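Household Notes: The Flat Sheet, Its Folding and Its Storage

Posted 2022-10-26 by Ekrem Şimşekoğlu

The present entry continues the series on household textiles that was opened on this blog in September. The earlier entries dealt with towels and with pillowcases, and several readers wrote to ask when bed sheets would be considered. The subject was postponed while I completed a full review of the linen shelves in my own home in Trovodero, during which every sheet was unfolded, examined, measured and put away again under a revised arrangement.

The review confirmed a suspicion of long standing. Most of the disorder in a linen closet originates with the flat sheet. Fitted sheets have a poor reputation, and it is partly deserved, but a person who expects difficulty tends to take care. The flat sheet is assumed to be simple. It is folded in haste, held under the chin or against the chest, and placed on the shelf with one corner hanging out. The next sheet is placed on top of it, and the pile leans.

The procedure I now follow requires a clear surface large enough to take the whole sheet. A made bed will serve. A clean floor will also serve, and for larger sheets it may be preferable, as the cloth can be reached from every side.

Spreading the Sheet

The sheet should be opened fully before any fold is attempted. Holding two corners of one short side, the person raises the cloth, allows air to pass under it, and lowers it. The far edge is then drawn away until it lies straight. The long sides follow. Pulling hard at a single corner should be avoided, as it sends a long diagonal crease through the middle of the cloth, and that crease will remain through every later fold. 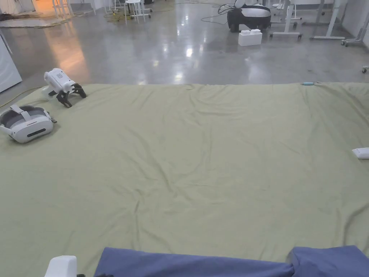 The green sheet spread flat, with the diagonal creases still to be smoothed.

Smoothing proceeds from the center toward the edges, with the flat of the hand. I formerly worked from one end to the other, and found that the slack gathered in front of my hands and had to be dealt with at the last hem. Working outward distributes it evenly. Soft wrinkles may be left alone. Sharp creases deserve a second pass, and a stubborn one may be lightly dampened with a spray bottle and left for a few minutes.

A word on fabric is appropriate at this point. Smooth, closely woven cotton holds a crease firmly, in both the good and the bad sense. It stacks well when properly folded and punishes carelessness. Brushed cotton is more forgiving and considerably thicker on the shelf. Linen will wrinkle whatever is done to it, and households that own linen sheets are advised to make their peace with this.

The Folds

The sequence is as follows. The sheet is folded in half along its length, hem to hem, and smoothed. It is folded in half lengthwise again, which produces a long strip. The two ends of the strip are brought together. The resulting shape is then folded in 3, as one would fold a letter.

Attention should be given to the second lengthwise fold. If the hems are not aligned there, the error is carried into each layer after it, and the finished bundle will be visibly thicker at one side. I allow a difference no wider than a finger. Anything greater is opened and repeated. My wife considers this standard excessive and applies her own to the guest linens, which occupy a separate shelf.

Sheets that have shrunk require some patience. One of mine, bought from Puvico several years ago, measured 70 inches across when new and now measures 68. The loss was not even along the whole length, and the corners no longer meet exactly. In such cases it is best to align the wide top hem and allow the remaining edges to fall where they will. The top hem is the one that shows on the bed, and it should also be the one that faces outward on the shelf.

Washing and Drying

Much of the labor of folding can be avoided at the dryer. Sheets should be removed promptly, while they still hold a trace of warmth, and shaken once. A sheet left overnight in the drum will need to be ironed or worn with its wrinkles. Where a line is available, the sheet should be hung along the long side with a generous overlap, so that the pins do not mark the part that will be seen.

I use Narilel, a plain unscented detergent sold locally, at somewhat less than the suggested measure. Too much soap leaves cloth stiff, and stiff cloth does not lie flat. Fabric softener has been discontinued in this household. No decline in comfort has been reported.

Colored sheets are washed apart from white ones for the first several washes. Pale greens and grays seldom bleed, although they do fade along the folds if the shelf stands in daylight. Refolding along different lines once a season prevents a permanent stripe.
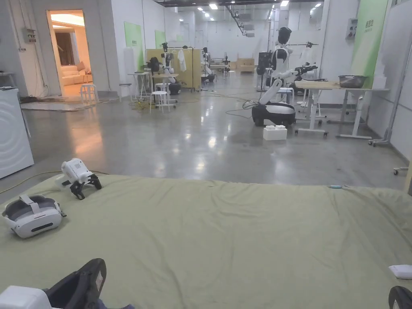

How often should a flat sheet be washed?
Once a week is suitable for most households, and every two weeks is acceptable for a bed that is used only occasionally.

Storage

Folded sheets are stored by bed and then by season. I do not keep sets inside their own pillowcases, a practice that is widely recommended and that I followed faithfully for two years. It conceals the sheet, and one is obliged to open several bundles to find the correct size. A small cloth label sewn into one corner of the hem serves the purpose better. The letters used here are S for the single beds, D for the double, and G for the guest room.

The bundles are placed with the rounded fold toward the front. Freshly washed sheets go to the bottom of the pile and the next one needed is taken from the top, so that each receives equal wear. Shelves should not be filled to their full height. A hand's width left open above the pile permits a bundle to be withdrawn without disturbing those beneath it.

Cedar blocks are placed at the back and sanded lightly when the scent weakens. Plastic bags are not used for cotton at any time of year. Blankets are another matter and will be treated separately.

The next entry will address the fitted sheet. Readers who have a reliable method for the elasticized corners are invited to send it through the contact page before then, stating the size of the mattress and whether the method requires a second person.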